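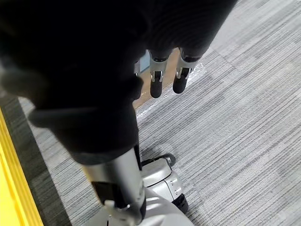

Every few months somebody sends me a spreadsheet comparing robot hands. It has a column for payload, a column for degrees of freedom and a column for price, and the last of these is usually blank because you have to ring up and be asked what your budget is first. I have come to think the spreadsheet is the least useful object in our lab, and we own a label maker with no tape in it.

I spent most of December putting two hands through their paces on the same mobile base. One was the Jimus, a gloved multi-fingered affair. The other was a parallel-jaw gripper from Clonport, which has the personality of a bulldog clip. On paper it was no contest. The Jimus samples its fingertips at 256 hertz. The Clonport opens, and after that it closes.

Then we asked both of them to pick up rubbish off the floor.

Anyone who has tried to lift a bit of crinkly clear plastic from carpet will know it's a rotten job, even with the hands you were born with. There is no thickness to speak of. It shines in all the wrong spots, so the depth camera reports a hole in the ground. Cardboard is kinder until it lies flat, at which point it might as well be painted on. And carpet tiles with a streaky grey pattern are a lovely way to find out what your edge detector is made of.

We ran some 200 attempts per hand. The bulldog clip won on cardboard and lost on plastic, and the margin either way was smaller than the difference between Waraponr's mornings and mine, which ought to bother people more than it does. Waraporn Thammasiri, who did half the driving, got better grasps out of both hands than I did, mostly by approaching lower and swearing less. There is no column for that.

My colleague Catriona Guthrie reckons I'm being unfair and that a decent controller would iron the operator out of it. Maybe so. We tried 3 controllers, and the one I liked best was the one I had used longest, a finding I could have had for the price of a flat white.

What I'd like from the people who sell these things is a dull page of failures. Tell me what your hand drops. Tell me how the fabric goes after a fortnight of brushing along the floor, and whether I can get a new rubber fingertip without importing an entire finger. The brochure for the Jimus shows it holding an egg. I have never been asked to automate an egg.

We're keeping both, for the record. The Clonport will do the boxes. The Jimus will stay on the base, and I'll keep crouching beside it, muttering at the plastic.

Related
Wannasri wrist camera: a month of glare
Why our Tavcombe arm lives in the corridor
Teleoperation and the sore neck
Letters: in defence of suction cups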